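August
By Zoia Yatsenko, Noltton press office

We use cookies to remember your reading preferences. Accept all | Manage settings

NOLTTON OPENS ITS ROBOT PLANNING ROOMS TO SMALL CARE HOMES AND HOUSING PROVIDERS

Buyers can try a two-armed robot in a simulated apartment before they sign for one

Noltton is opening its planning service to small care homes, supported housing providers and hotel operators who are thinking about their first household robot. Starting this month, any organization with a building to plan for can book time in the company's simulated rooms, put a robot to work in them, and leave with a written equipment plan and a budget they can take to their own board.

The service grew out of a pilot with Gradolholm, a supported housing provider that runs 83 apartments and wanted to know what a robot would do in them before spending any money. The pilot team spent its first weeks on the dull, wonderful stuff: how wide the doors are, how high the tables stand, what people leave lying on them, and where a machine can turn without getting stuck between a chair and a wall.

"I came in thinking we were choosing a robot," said Gobnait Ní Bhriain, who led the pilot for Gradolholm. "We spent most of our time talking about tables! And I loved it, because those are the conversations our support staff can join in on. They know these rooms far better than any supplier does."

Each booking starts with a floor plan and a list of everyday jobs. Noltton's planners build the rooms, furnish them from a shared library, and run the jobs with the client watching from the robot's own point of view. Buyers tend to lean in at this stage. It's one thing to read a reach figure on a spec sheet and quite another to look out past the arm toward the next room and wonder how you'd get a plate through there.
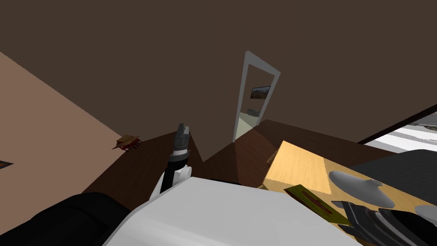

The simulated apartment from the robot's viewpoint, with a bowl on the table at right and a doorway ahead.

From there, the plan gets built line by line. Every job on the client's list is marked as ready to budget, worth a longer trial, or best left to people for now. Jobs in the first group get a full cost, including charging points, spare parts, staff training and the hours somebody will need to set aside for looking after the machine. That last line is the one first-time buyers most often leave out, and Noltton's planners now put it at the top of the page.

"We've had groups walk in with a number from a brochure and walk out with a completely different number, and they're happier with the second one even when it's bigger," said Lorenz Camenzind, head of planning at Noltton. "They can see what's in it. They can move things around. If the training budget has to wait until next year, they know which jobs have to wait with it."

Grippers get their own chapter in every plan, and they are often where a budget changes most. The rooms let clients look at the hand close up, from just behind it, and with the two flat fingers standing apart and nothing between them it is easy to start listing what would have to fit in that gap: a cup handle, a folded towel, the edge of a tray. Planners work through the client's own objects one at a time and note which ones call for different fingers. Those extras are priced separately, so a buyer can add them later without reopening the whole order.

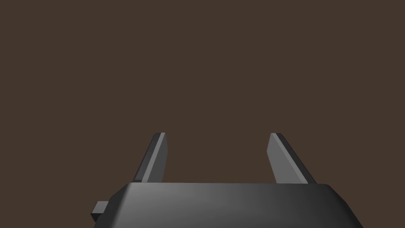

Spare fingers are a small item on most orders, yet they deserve an early decision, says Ngân Lò, who runs the equipment library at Noltton. Her team keeps the simulated hand as plain as possible, with smooth fingers and no padding, so that clients begin from the basic part and add only what their jobs call for. She asks every group to bring a list of the ten objects their staff handle most, and she has yet to see two lists that match.

The standard booking costs $3000 and covers 2 sessions, the written plan and a follow-up call once the client has had time to share it. There is no requirement to buy equipment afterward, through Noltton or anyone else. Plans are written so that they can be handed to any supplier for a quote.

Places in the opening round are limited to 16 organizations. Applicants with fewer than three buildings will be offered places first, and partners may share a booking if their rooms are similar.

Gradolholm has now moved on to its second planning stage, which looks at storage and overnight charging. Sarahí Villaseñor, who manages the provider's equipment budget, will share the team's worksheet with new participants.

"Please borrow it, scribble on it, send it back with better questions," Villaseñor said. "I'd have been so glad to have something like this when we started."

To request a place, contact the Noltton planning desk with a floor plan, a short list of jobs and the name of the person who will hold the budget.

Get Noltton news in your inbox once a month. Enter your email to subscribe. You can unsubscribe at any time.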